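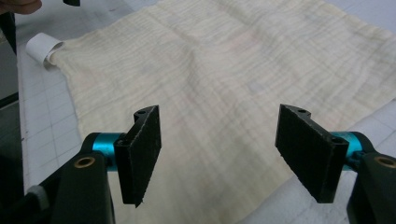 Home Reviews Textiles Care Contact

Villari Crinkle Cloth, Cream

The cloth was reviewed in March by Iida Rantala for the household textiles section. It is sold by the piece at a price of 17 dollars.

Laid flat on a table, the fabric keeps its crinkle and does not need ironing. The cream color is warmer than the catalog suggests — buyers matching it to bright white linens should request a swatch. After 7 washes at the recommended setting, the texture remained even, although the hem had drawn in slightly at one corner.

The cloth is recommended for everyday use. A wider size would be welcome.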